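Altovik Urnier 2 parallel gripper set: bench review

Filed under: Automation, Household tasks
Reviewed by Hajnalka Virág

The Urnier 2 is sold as a matched pair of two-finger grippers with drivers, mounting plates and a wrist camera bracket for each side. Altovik markets it for "domestic and light retail handling". We took that phrase as the test. The question for this review was whether a two-arm bench fitted with the set can do the small jobs that fill a shift at a gift counter or ten minutes in a kitchen: bagging, unbagging, sorting, folding, wiping down.

Setup

The mounting plates fit our arms without an adapter. The cable exit is on the wrong side for a left-hand arm and has to be rerouted, which the manual covers in one line. Firmware was current on arrival. Calibration took 9 minutes per gripper, and the routine has to be repeated whenever the fingertips are changed. The fingers open and close in parallel, so the contact faces stay square to each other through the full stroke. For rigid goods this is the correct choice. For paper, cord and cloth it is a compromise.

Rigid and soft goods

Boxes, jars and tins gave no trouble. Over 200 picks of packaged goods the set dropped two, both of them glossy cartons gripped near a corner. Plush toys were also easy. They compress, they tolerate a poor approach angle, and the control software accepts a wide range of final finger widths as a successful grasp. Anyone evaluating a gripper on plush alone will come away with too high an opinion of it.

Bags and handles

Carrier bags are the harder case and the one we spent most time on. A kraft bag with twisted paper handles stands up by itself only if the base has been squared off. The handle is narrow, it leans whichever way it was last bent, and the bag moves when the handle does. The fingers have to come in on both sides of the cord and close without dragging the mouth of the bag out of shape. 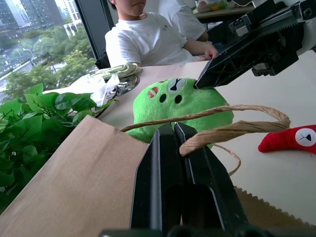

Tihomir Hoxha, reading a draft of this section, objected that the handle is the wrong measure, and that a shop would get further by clamping the bag open in a cheap wire stand and leaving both arms free to load it. He has a point on cost. A stand does nothing for the customer who brings a bag from home, however, and it does nothing at all in a kitchen.

Our results on handles, by operating mode: under teleoperation, a practised operator completed the grasp on nearly every try. Under the supplied autonomous policy, we logged 238 attempts and judged just over half usable. The common failure was closing on one side of the bag mouth along with the handle, after which the lift folded the bag shut. Grip force can be lowered to protect the paper, but below the second setting the cord rotates between the fingertips.

Cloth and cleaning

Folding a tea towel works slowly and only from a flat start. Picking a towel out of a heap and finding its corners does not work at any speed we would call useful. Wiping a laminate counter is fine until the cloth bunches, and the software has no means of noticing that it has.

Noise, wear, service

The drivers whine at idle. Fingertip pads showed a polished patch by the end of testing and are sold only in full sets. The distributor in Idstead answered our one support request the same day.

Verdict

As hardware, the set is well made and repeatable, and the price is fair for a labour-saving research bench. As a household or counter appliance it is not ready, and most of the shortfall lies in the policy and not in the fingers. Buyers who intend to collect their own demonstrations should consider it. Buyers who want something to pack the shopping should wait for the software update Altovik has scheduled for July, and ask to see it run on paper bags.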